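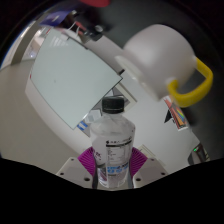 Assunta Guerra once told her first-year class that she could teach the whole of packaging with one bottle of water and an hour, and that she'd still run over. Start with the lid, she said, and work down.

Library > Household Science > Holding and Pouring > Chapter 10

Chapter 10: Vessels with Lids, Vessels with Handles

Let's take her advice and start with the lid. Find a screw-topped water bottle and run your thumbnail round the rim of the cap. Feel the fine upright ridges? They are there for your fingers. A smooth cap would slip, above all in a damp hand, and the ridges turn a weak pinch into a firm twist. It's a lovely bit of design and most of us use it every day without a second look.

Now the shoulder, where the narrow neck widens into the body. A thin plastic wall bends easily when it is flat, so bottle makers put in facets, curves and grooves, which stiffen the wall without using much more plastic. Squeeze an empty bottle at the shoulder, then squeeze it halfway down. The difference can be surprisingly large! In Chapter 9 we folded a sheet of paper into a fan and stood a book on it, and the same idea is at work here.

The label usually goes round the middle, where the wall is straightest and paper or film will lie flat. It has a lot to say in a small space: a name, a source, a table of contents per 100 ml, and often a band of colour so you can pick it out from a shelf. We shall read one properly in section 10.3, using the label from the Kelemen spring (sample 1094 in the back of the book).

A mug is a different animal altogether. It has no lid, a wide mouth and a handle, and each of those tells you something about how it is meant to be used. You drink from it where you are — you don't carry it across town in a bag. The handle keeps your fingers away from a hot wall, and a thick, rounded loop is kinder to the hand than a thin one. Ceramic is heavy for its size, so a mug stands well on its base, but it will roll if it's laid on its side (the handle stops it going all the way round, as anyone who has washed up knows).

Before you read on, try this. You will need a full bottle, a mug and a tea towel.

Hold the bottle near the top and lift it. Then hold it near the base and lift it again. Notice where it wants to swing and where it wants to tip. Pour a third of the water into the mug, put the cap back on and repeat both lifts. Write down what changed before you look at section 10.1, where we talk about the centre of mass. Keep the towel handy!

By the end of the chapter you should be able to say why a bottle has a neck, sketch three kinds of handle, and explain to a younger brother or sister why a half-full bottle feels so lively when you shake it.

Words to know: shoulder, facet, rim, thread, centre of mass, grip

Filed under: Everyday objects, Kitchen and table, Troten Readers Book 2

Comments (3)

Cesevora
Did the two lifts with my group in March and we got through every towel in the building. They loved it. Is the answer sheet for 10.1 still coming?

User 3202
The paper fan in Chapter 9 held two books for us, but only when the folds were narrow. Might be worth adding.

User 1027
My daughter now checks the ridges on every cap in the fridge. The ketchup has the best ones, apparently.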